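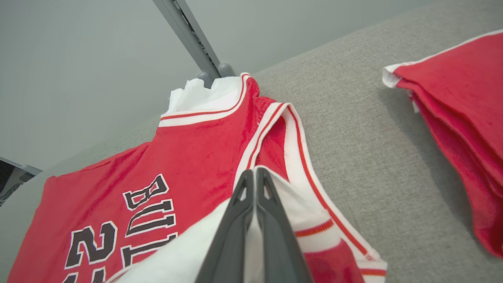
2 min read

04/03/2019, shirt folding, teleop

Carried on with the red Bulls jersey on the grey upholstered surface. Amber Dierckx on the leader arm, me on logging. We are still on the first step, which is to take the edge by the white trim and bring it over the front.

The trim is the best place to grip. The mesh on its own slides about, and if the fingers come in too flat they push it along. Amber has started coming in steeply with the fingers nearly shut, then opening at the last moment. The wrist view is good for this, but the fingers hide a lot of cloth once they are down, so she keeps the side view up as well.

Kept 80 demos, threw out 10. Most of the bad ones were long pauses where the operator was looking for the edge. Cut pauses over 2 seconds from the rest before sending them to Clurdale.

Tried hand guiding again after lunch. Fine for the reach, poor for the pinch. The Prutby arm is stiff at the wrist and you end up dragging the cloth.

To do:
- ask Olteanu about softer finger pads
- vary the start pose more, lettering the other way up too
- same step on the folded red one
- move the Stotoler logs off the bench PC, disk nearly full

Roughly 2,000 demos wanted by July.

2 comments
Share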